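Mimitden: a stain log

I've been keeping notes on laundry stains for 2 years and finally typed them up. There are 300 rows, one per stain, with the fabric, what I tried and how it came out. Grass and coffee are way overrepresented (sorry, I have hobbies!).
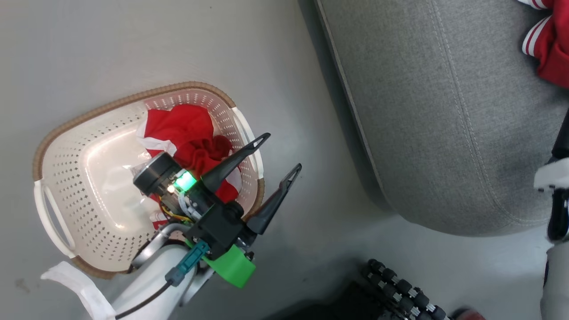

Columns are stain, fabric, treatment, soak_minutes and result. Result is my own eyeball call: gone, faint or still there. Blank soak time means I forgot to write it down.

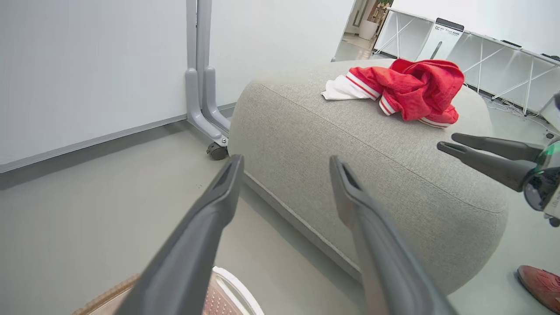 Known problems

19 rows have no fabric because the care tag had worn off. Chaminda Howlader sent me 70 of the rows and he's a tougher grader than I am, so filter on the source column if that bugs you. 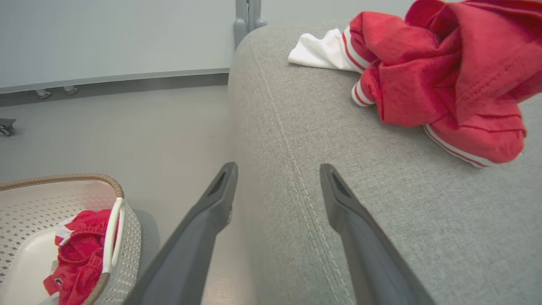 Red garment on light gray upholstery

Next update is in August, with wine split out from juice. Use it however you like, just link back!
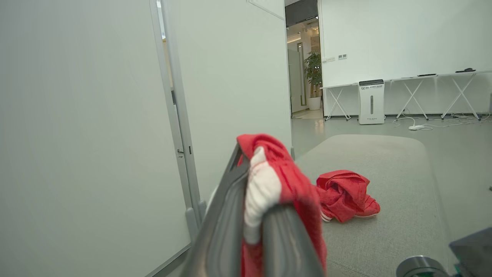

Red cloth with a band of white

Last edited Jul 23, 2025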